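Two grippers, one shirt, and my sore wrists

So the long box from Jisedside finally showed up, and I have spent most of my free evenings since then on the floor folding shirts. I'm not complaining! I asked for this. Regular readers will remember that back in March I wrote off hand-held grippers completely after a miserable weekend with the Drorkeck pair (the ones with the squishy gray tips that picked up every bit of lint in the house). Kumaresan Panicker left a comment under that post telling me I'd been unfair and should try hard flat fingers before I gave up. Fine, Kumaresan. I tried them.

I've been calling the new pair the Ackahs, after the finger design. The body is black and chunky, the fingers are yellow plates with a slot through the middle, and you hold one in each hand and do the chore the way you'd normally do it. The recordings then go off to train an arm, in my case the little Detar arm bolted to my workbench, which so far has learned to push a sock off a table.

First impression out of the box: heavier than the Drorkecks. I noticed it by the third shirt and by the tenth I was resting my elbow on my knee between folds. The trigger is lighter, though, and that matters more to me. With the old pair I had to squeeze so hard to hold a hem that my thumb would go numb – with these I can hold a collar and still think about what the other hand is doing.

The thing I really wanted to know was how they do on cloth lying flat. Picking up a mug is easy. Any gripper can pick up a mug. A T-shirt on a carpet is a different animal, because there's nothing sticking up to grab, and you have to sort of nudge the fabric until it makes a little ridge and then close on that. The squishy tips were actually good at the nudging part (they drag the cloth along nicely) and terrible at letting go. The hard plates are the other way around. They slide over a smooth shirt two or three times before they catch, but when you open them the cloth just drops.
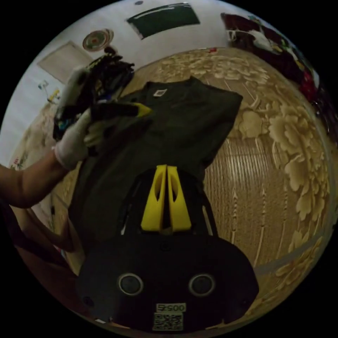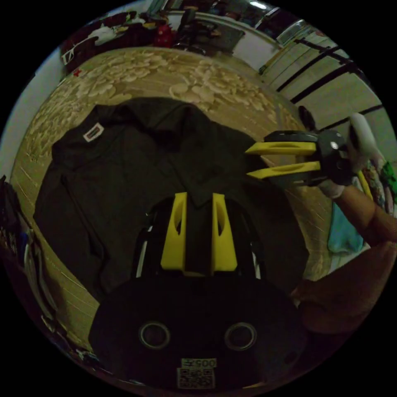

Shirts flat on the floor, yellow fingers at work.

Collars were my favorite test. A shirt with buttons has that thick bunchy bit at the neck and the flat plates love it, you can go straight in from the side and it holds. Plain T-shirt shoulders are where I lost my patience. I'd get a pinch, start to lift, and find I had caught one layer and left the other behind. I got better at it after a while by coming in lower and slower, with the fingers nearly touching the floor.

Dark shirts gave me trouble in a different way. When I looked through the recordings, folds that were obvious to my eyes were hard to make out on black fabric, and I ended up dragging a floor lamp over and pointing it sideways. Big improvement. If you have a choice, start with light colors and save the black stuff for when you know what you're doing.

Gloves: yes, wear them. I skipped them the first night and the grip rubbed a sore spot at the base of my thumb. Thin cotton ones are enough.

Kwame Gyamfi came over to have a go and was annoyingly good at it right away. He does this thing where one gripper pins the shirt down and never moves while the other does all the traveling, and I had been moving both at once like I was conducting an orchestra. I've copied him ever since. Between the two of us we got through 391 folds, and I threw out 20 of them, mostly ones where I sneezed or the phone rang or I folded a sleeve the wrong way and tried to pretend I hadn't.

Am I keeping them? For laundry, yes. I'd still reach for the Drorkecks for anything slippery or round, and I may try gluing a thin rubber strip inside one set of yellow fingers to see if I can get the grab without the lint. If anybody has already done that, please tell me which glue you used, because the last one I tried peeled off in six minutes.

Next up is towels, and after that I'll let the Detar arm have a try at an actual shirt. I'll post however it goes.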